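The Treltton Two-Knob Microwave: A Long Winter With a Small White Box

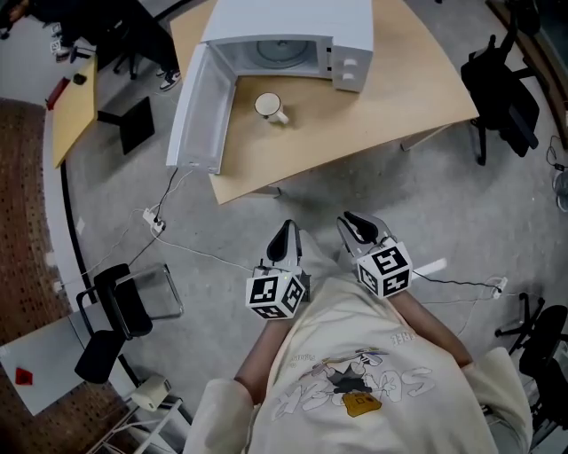

Orysia Kravchuk

Jan 23, 2019

I have been putting off this review for weeks, mostly because every time I sat down to write it I got up again to make tea, and then of course I used the microwave to heat the milk, and then I was thinking about the microwave but not writing about it. So let me finally get on with it while the mug is full.

The Treltton is a plain white microwave with a round glass turntable, a door that swings open to the left and two white knobs on the right-hand side. I bought mine at Custis, the housewares store on the Evcombe road, after my old one (a big touchpad thing with a button for baked potatoes and another for popcorn, neither of which I ever trusted) stopped lighting up one evening. I paid 80 dollars. The young man at the counter tried very kindly to steer me toward a fancier one, but I had already turned the knobs on the display model and I was smitten.

And I do want to talk about the knobs! One is for power and one is for time, and you turn them, and that is the whole lesson. My mother, who is suspicious of anything with a menu, was heating soup in it before I had finished breaking down the box. The time knob goes up to 30 minutes and has a nice steady resistance to it. My one grumble is that the first couple of minutes are squeezed together on the dial, so if you want half a minute for a pat of butter you have to turn past it and creep back, and even then you are guessing. I have turned more than one pat of butter into a puddle this way. You do get a feel for it, but it took me a good while, and anyone who bakes a lot and softens butter every other day should think about that before buying.

The mug test is the one I care about most, since drinks are probably the greater part of what I heat. I use a white enamel mug with a dark rim when I'm pouring from the kettle - I love that mug, it belonged to my aunt - but it stays out of the microwave, and yours should too, because enamelware is metal underneath. I keep it parked in front of the door and pour the hot milk into it from a glass jug. For the jug and for my tall pottery cups there is plenty of headroom, and on the middle power setting a cup of milk comes out evenly hot without that skin on top that I can't bear.

Dinner plates are a little more of a squeeze. My everyday ones fit and turn freely, but the wide Prokopenko pasta bowls I got for my birthday knock against the side wall and stop the turntable, so leftovers in those come out scalding on one side and refrigerator-cold on the other. Measure your favorite bowl before you go shopping. I wish I had.

The door deserves a paragraph of its own. It opens wide and stays where you leave it, which I appreciate when I'm carrying something full to the brim. Because it opens to the left, though, you want your clear counter on the right or in front. I had mine tucked into a left-hand corner for the first few days and could only get the door halfway, so every plate had to go in at a slant. Moving it out to the middle of the old desk we use as a sideboard fixed that, and there is room in front to set a cup down while the door is open. If you're putting one on a desk like I did, check how far the cord has to travel and keep it where no one's feet or chair wheels are going to find it.

Cleaning is easy enough. The glass plate lifts out and I wash it in the sink with everything else. The ring it sits on needs a wipe more often than you'd think, and if a crumb gets under there you will hear it, a little tick-tick-tick on every turn. The white outside shows fingerprints from tomato sauce and not much else.

As for noise, it hums, a bit lower than the old one did, and it finishes with a single ding like a hotel desk bell. Just the one! My old microwave used to beep at me until I came and opened the door, and I can't tell you how much calmer the kitchen has been.

I have had 3 friends ask me where I got it, and one of them has since bought the same thing for her daughter's first apartment. For somebody who wants to defrost by weight or set a delayed start, it will be a disappointment. For soup, milk, leftovers and the occasional sad desk lunch, I'm very happy with it, and I plan to write again in March once it has had a few more months of my mother's soup.

Model number, for those who always ask: 2986, in white. Custis had a black one as well, but I didn't look at it closely.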